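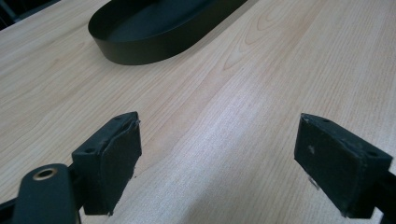
Geraghty 8 hardwax oil: long-term review

Product: Geraghty 8, clear matt, one-litre tin
Price paid: £309 for the trade pack (six tins, applicator pads, one litre of cleaner)
Supplier: Uvbridge
Tested on: dining table, desk, two shelves, one offcut board

Geraghty 8 is a single-part hardwax oil for indoor furniture and worktops. It competes with the Drandeo two-part oil, which I used for several years and still have on the kitchen worktop. The main difference on paper is that the Geraghty needs no hardener, so a part-used tin can be closed and kept. The Drandeo has to be mixed in small amounts and used the same day.

Preparation

The instructions ask for sanding to 150 grit and no finer. I tested 120, 150 and 240 on separate strips of the offcut board. At 120 the scratches showed after the second coat. At 240 the first coat sat on the surface and took far longer to lose its tack. The strip at 150 was even and took the oil well. Dust was removed with a vacuum and then a dry cloth. A damp cloth raised the grain slightly and meant another light sanding.

On veneer the sanding stage needs care. I used a hand block only, with the grain, and stopped as soon as the old finish had gone. A powered sander will go through the face at the edges in seconds.

Application

The oil is thinner than the Drandeo and spreads further. One tin gave two coats on all the test pieces with a little left over. It should be stirred well, as the matting agent settles into a pale layer at the bottom. My first coat on the lower shelf was put on from a tin I had not stirred enough, and that shelf is still glossier than the other one.

The supplied pads are poor. They shed fibres into the first coat and the backing came unstuck on two of them. I changed to a Fomen white pad, bought separately, and had no further trouble. Excess oil must be wiped off within fifteen minutes. After that it drags and leaves ridges that have to be sanded out.

Used cloths should be laid flat outdoors to dry, or soaked in water and put in a metal container with a lid. The tin carries the usual warning about self-heating and it should be followed.

Drying

The label gives twelve hours between coats. In an unheated room in March it took closer to twenty. The smell is moderate during application and was gone after four days with the window open. Light use is allowed after two days, but full hardness takes two weeks, and water should be kept off until then.

Durability

Results after a year of daily use on the dining table:

Water: no marks from standing water left overnight.
Coffee: a faint ring after six hours, removed with the cleaner.
Red wine: a visible stain after one hour, reduced but not removed.
Heat: a mug of tea left no mark. A hot serving dish left a dull patch that needed a local repair.
Scratches: fine scratches show from a low angle. The Drandeo is clearly better in this respect.

Repair is the strong point. The dull patch was rubbed with a grey pad, given a thin coat and wiped off after ten minutes. The edge of the repair could not be found the next day. The Drandeo worktop needed a whole section redone for similar damage.

Colour

Clear matt is not fully clear. It warms pale timber by a small amount, less than a normal Danish oil but enough to notice beside bare wood. There is a Natural version with white pigment for those who want to avoid this. I have not tried it.

Faults

The lid distorts after being opened a few times and stops sealing. One tin formed a skin in storage and was thrown away. Decanting into a smaller glass jar solves this. The data sheet is only available on request from Uvbridge, and mine took nine days to arrive.

Rating

Ease of use: 4 out of 5
Finish: 4 out of 5
Durability: 3 out of 5
Repair: 5 out of 5
Packaging: 2 out of 5

I would use it again on tables and shelves. For a worktop next to a sink or hob I would stay with the Drandeo.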